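Ticket: Sumden rule checker marks "grasp" while the fingers are not closed
Product: Sumden checker, used with Dila controller
Opened by: Thaís Moura
Assigned to: Wendell Tran
Status: Solved, rule text changed

Problem

We use the Sumden checker to review our teleoperation episodes in the simulated kitchen (scene name Vasconcelos). Our lab rules say that an operator must declare a grasp before any pull or turn, and the checker must confirm it. Since the January update, the checker rejects many episodes with this message:

RULE 4 VIOLATION: grasp declared, no contact on finger pair

We ran it again on the complete set of roughly 2,000 episodes and 379 were rejected. Before the update I remember only a few. I did not change the scene, the robot model or the friction values between these two runs.

I first suspected the collision shape of the knobs, because we use a simple mesh with few faces to save time. I attach one of the rejected moments.
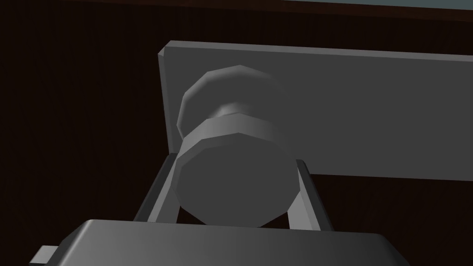 Rule 4 was written by Alcides Magalhães when we still worked with one arm, and it says: "The operator declares the grasp when the gripper is in position." I think the words "in position" are the weak part. At this moment the operator had already pressed the declare button. The fingers stand one on each side of the knob, and there is still a gap on both sides, so a person can say it is in position and the checker can say there is no contact. Both are correct in their own way. Please tell me if the checker is now more strict, or if our rule was always wrong.

Reply from Wendell Tran

Thank you for the clear report. The checker is more strict, yes. Before January it accepted a grasp when the target was inside the box between the two fingers. Now it asks for contact force on both fingers for 2 control steps. The change was in the release notes but under "other", and I agree this was not a good place for it.

Please try the following and write the result of each step.

1. Replace the simple knob mesh with the fine one and run the same episodes again.
2. Set the log level to "contact" and look for the time between the declare event and the first contact.
3. Check if the other arm has an open declaration from an earlier task. A declaration is not closed by itself when the fingers open.

Results from Thaís Moura

Step 1: no difference. I rejected the mesh theory and put the simple one back.

Step 2: in most of the rejected episodes the declaration comes first and the contact comes after. The operators press early because the button is on the same hand as the trigger, and they prepare it.

Step 3: I found a second group which I did not expect. In these episodes there was an open declaration and no object at all. I attach one. The fingers are wide apart with nothing between them, and the gap shows the wood with its slots and the curved rim. The state file still says "grasp: active" for this arm.
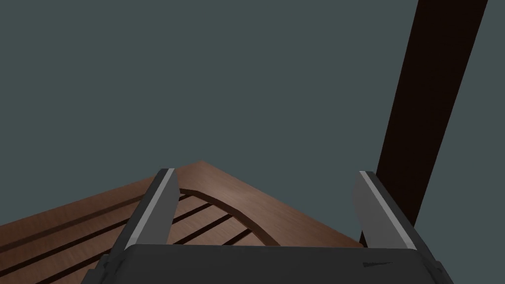 Cause

We have two causes with the same error message, and for this reason the number looked so high.

a) Early declaration. The rule permitted it by its wording.
b) Declaration not closed. The operator opened the gripper and moved on, and Dila kept the old state.

Wendell has confirmed that (b) should have a different message. He opened a separate ticket for it at Colent.

New text of the rules, agreed with Alcides

Rule 4. Declare the grasp only after both fingers touch the target. If you cannot see one of the fingers, read the contact indicator.

Rule 5. Close the declaration before you open the fingers. If the gripper is already open, close it before you move the arm again.

Rule 6. When one arm works on a handle, the other arm holds still. It must be free of any declaration, and its gripper must be open and empty.

Rule 6 is new. Ilaria Dal Bello asked for it because she reviews the two-arm episodes, and she could not know from the log which arm the declaration belonged to. She also asked for one wide view in the rule sheet, so I have put it next to the text.
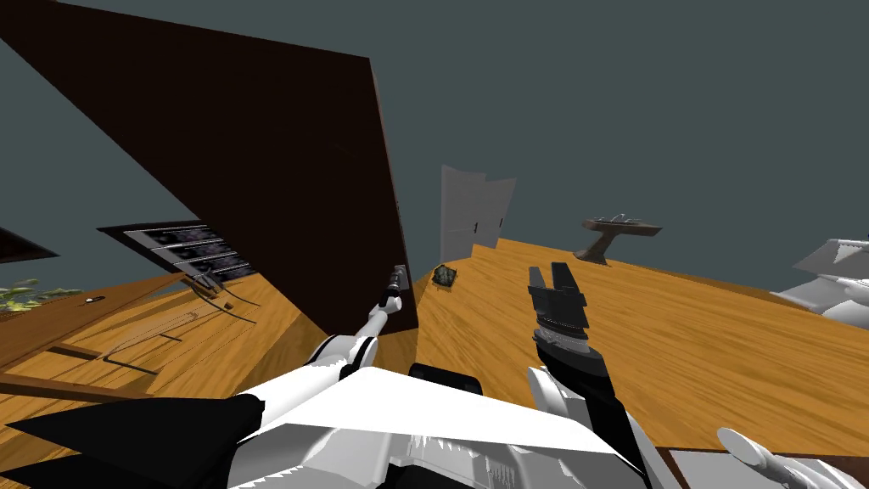
Rule 6, wide view: left gripper at the silver handle, right gripper open and empty.

Old episodes will not be repaired by hand. I keep the rejected ones in their own folder with the old rule text beside them, and they are not used for training until someone has reviewed them. Closing the ticket.

Comments (4)

Vanderleia Peixoto
We have the same message, but with drawers. Is the contact threshold the same for a flat handle and for a round knob?

Wendell Tran
Yes, the same value for all targets. You can set it by target in the scene file, key "min_contact".

Vanderleia Peixoto
Found it, thank you. For Rule 5, our operators forget it also. We now play a short sound when a declaration stays open and the fingers are open.

Ilaria Dal Bello
The sound is a good idea. Can you send me the script? I would like to test it with the two-arm tasks first.

Contact support | © Colent | Back to top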